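From: Urbańczyk
To: Evville packing list
Date: May 15, 2013
Subject: Re: boxes for the Iseck order

> Are we standing the brown boxes up or laying them flat?
> The February sheet says flat and I have 62 left to do.

Stand them up. The February sheet was for the old Bastside sleeves, which had no stiff end. Please throw it out.

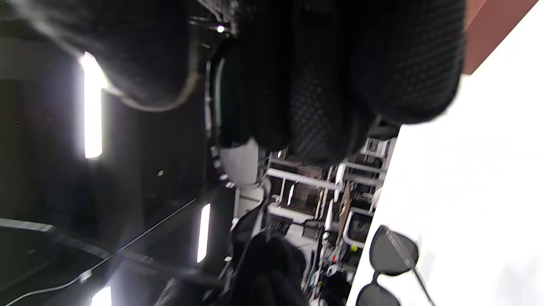
Keep gloves on the whole time. The maroon covering takes fingerprints and they don't rub off. Any black knit pair from the supply shelf will do – the thin cotton ones snag.

When you push two together, press on the short end and go slowly. The corners are the weak spot.

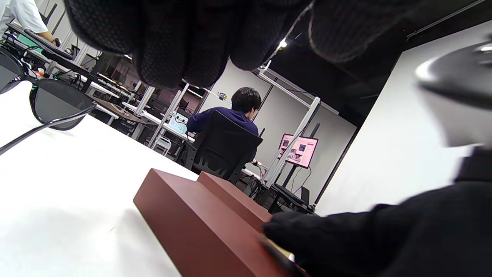

Urbańczyk

Iseck takes them in cartons of 8, yellow ends all the same way. The full order is 108, so the last carton will be short. Mark it on the lid – they sent one back last time over that. If a corner is only a little frayed, put the box in anyway. If the board shows through, set it aside and I'll ask Bastside for a replacement.
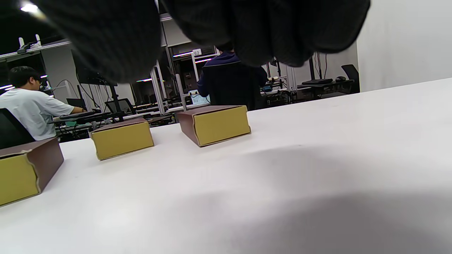 Brown boxes lying flat, yellow end panels showing.

I need 2 more rolls of the wide tape before the truck comes. Reply to the list if you have any.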